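Workshop Tips: Teaching an Arm to Pick from a Bin

Guiding a robot through a job by hand is the most fun you can have at a bench, and most of the grief can be tidied away beforehand. These are the habits that stuck with us at the Flovthorpe workshop after 1,291 recorded picks.

Clamp everything that can slide
An arm pushing on a rim will walk a bin across the table before lunch. Two spring clamps where the bins meet do the trick, and they come off in a second!

Mark your corners with tape
Blue tape on the tabletop is cheap and easy to see. Put a sheet back on its marks every Monday and you'll be surprised how far it had wandered.

Go slow on the way down
Rush the trip across if you like, but take the last inch gently. The arm copies your hurry along with everything else (ours learned a lovely little stab from me, and it took days to teach it out).

Mix up the items
Shiny packets, boxes, round things, tiny things. Keep only a handful in the bin at first, let some lean on each other, and stir them between tries. On the Ineck job we used the same neat layout for a week and had to start over.

Watch the cables at the wrist
Turn the wrist both ways by hand before you record anything, and leave enough slack for the loop to travel. Check it again with the gripper all the way down, when the bundle hangs closest to the rim.
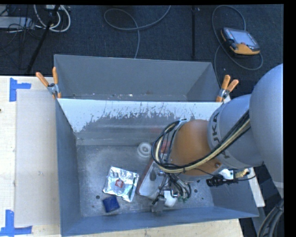
Keep the pendant within reach
If you set it on the floor, put it on your side of the table, cord clear of your feet.

Save the bad tries too
Label a fumble as a fumble and keep it. Our Usta folder has almost 1,000 of them, and we go back to it all the time.

Stop when your shoulder gets tired
Sloppy guiding starts there. Swap drivers, or have some tea and come back at 3.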